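Week 4 handout – Passwords, passphrases, and the second step

Hi everyone. I promised I'd type these up before we meet again, so please forgive the gaps where I was mostly waving my arms at the whiteboard. If you missed class, read the first half and then get the homework from Anathi Molefe, who took much better notes than I did.

We started with why people get broken into at all. Most of the time it isn't a genius in a dark room guessing your dog's name. A site you signed up for years ago loses its list of logins, the list gets passed around, and somebody's program tries every one of those email and password pairs on banks, mail services and stores. The term for this is credential stuffing. Please learn it, it will be on the quiz in January.

The thing that makes it work is reuse. I told you about Mollalard, the made-to-order shoe shop where I did the books for a while. They had 238 customer accounts when their login list got out, and the shop itself was a pretty small mess. The bigger mess was all the customers who had used the same password for their email! Once somebody is in your email, they can press "forgot my password" everywhere else and just wait for the links to arrive.

So, rule one: every account gets its own password. I know, I know. Pravesh asked how anybody is supposed to remember that many, and my answer is that you don't. You let a password manager do it and you remember one really good passphrase.
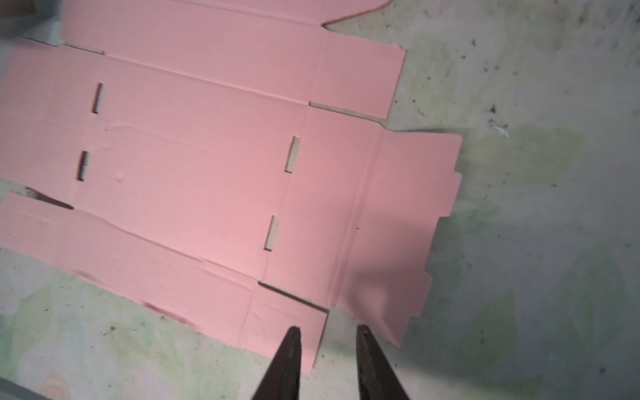
Course notes > Passphrases

A passphrase is a string of random words. Random is the part people skip. "I love my two cats" is long, but it's a sentence a person would say, and cracking programs are fed sentences people say. Pull your words from a list with dice or let the manager pick them. In class we used my short list of 2,000 words, and Florence Lavoie got one so silly that she said she'd never forget it (and then read it out loud, so she had to roll again).

A few things I'd like you to stop doing:

Swapping letters for symbols and calling it a day. Programs try @ for a and 0 for o right away.

Adding the year to the end when a site makes you change it.

Answering security questions truthfully. Your first school is probably on your social media someplace. Make up an answer and store it in the manager.

Now the second step. Two-factor login means you need 2 different kinds of proof, usually something you know and something you have. Two passwords don't count, they're the same kind of thing. Text message codes are the weakest of the common options – a crook can sometimes talk a phone company into moving your number – but they still beat having nothing. An authenticator app is better. A hardware key is better again, and it also won't sign you in on a fake copy of a site, so it's the one I'd pick for email.

Chaiwat asked what happens if you lose your phone. Backup codes! Print them when you set the thing up and keep them with your passport or wherever your important papers live.

Homework

Turn on two-factor for your main email account. Then write me 200 words on which method you chose and what you'd do if you lost it. Don't include any real codes or passwords, please.

Reading: the Masilela chapter on logins, up to the part on fingerprints. Annatjie Ngubane has the spare copy.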